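Plastic shape blocks marking my wooden board?

Jade Whitlock
Kids play with their little plastic blocks on my good chopping board – pale stripy wood, maple I think. Will they scratch it? And what oil, its not had any in ages.

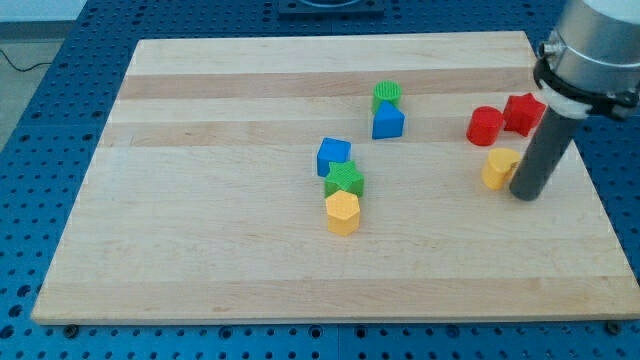
Also can I put it back to kitchen use after?

Treloar
Wont hurt it. Wash, dry standing up, then food grade mineral oil. 200 mL bottle lasts ages – leave on overnite.

Murunden9
Get them their own board.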